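The Second Run

The letter said that the open day would begin at ten on Sat 24 October, that parking was behind the Tokumthorpe depot, and that members of the public were requested not to step in front of the machine. Ostap Vasylenko read it twice and put it in his coat.

He had cleared paths for the district for most of his working life. His knees had stopped him in September. The letter addressed him as a Valued Former Colleague and had misspelt Tokumthorpe.

The machine was called Cidik. It stood on the depot floor between two trestle tables, switched on and doing nothing. It weighed 232 kilograms with the hopper empty. It would run for two hours on a charge. A woman from Chidiac, the firm that built it, gave these figures to a group of visitors and then gave them again to a second group, in the same order and with the same pause before the weight.

"What does it do with leaves?" Ostap asked.

"It ignores them."

"All of them?"

"It has been taught the difference between leaves and litter. Leaves are a separate contract."

He asked what it did with glass. It picked up glass. He asked what it did with a glove. It stopped and reported the glove, as a glove might have a hand in it. A boy laughed. The woman did not, and Ostap thought better of her for it.

The demonstration had two runs. For the first, staff had laid out litter on the yard: crisp packets, cans, a milk carton, all clean. Cidik went down the yard at walking pace and took each item. It missed a can, reversed, and took the can. People clapped. There was coffee.

The second run was on the Breltcombe path, which had not been prepared. The machine would go alone. The visitors would remain in the depot and watch a screen, with a still picture sent back each time it halted to decide something. Most of the visitors went home at this point. Ostap moved his chair forward.

He knew the Breltcombe path well. He had asked for it to be resurfaced in 48 separate reports and had kept the carbon copies. The left side had been going for years. Water got under it, then frost, then weeds, and after that there was no edge to sweep to. You swept until you were in the field.

The first halt came early. The woman read the line of text beneath the picture, then moved aside so that he could read it too. 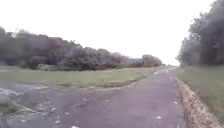

Halt 1, Breltcombe path, outbound. Status: left boundary not found.

"It's looking for the kerb," she said.

"There isn't one."

"It has a map with one on."

"Whose map?"

She consulted her tablet. The map was the district's. Ostap nodded. He had seen that map. It had a drinking fountain on it as well.

On the screen the white bits lay out along the asphalt. He could not tell from the picture what they were. Paper, he would have said, and gone to look. The long strip of leaves and gravel on the right he would have left until last and done with the wide rake.

"Will it go on?" he asked.

"It can follow the right side. It needs somebody to confirm that the left side is absent."

"Absent."

"That's the wording. It has to be a person with knowledge of the site."

She looked round the depot. The district's own man was out in the yard, putting the clean litter back in its box. She held the tablet out to Ostap. It showed a grey button and, under it, a space for a remark, limited in length.

He took his glasses from the coat, where they had been in with the letter. He typed with one finger. He wrote that the left boundary had failed through want of drainage, that this had been reported previously, and that copies were available. The space ran out at "copies". He went back, removed "previously", and finished the sentence.

Then he pressed the button, and the status line changed to Proceeding, and he asked her whether the remark was kept.

"All remarks are kept," she said.

"Who reads them?"

She said she would find out. He gave her back the tablet and sat down to wait for the second halt.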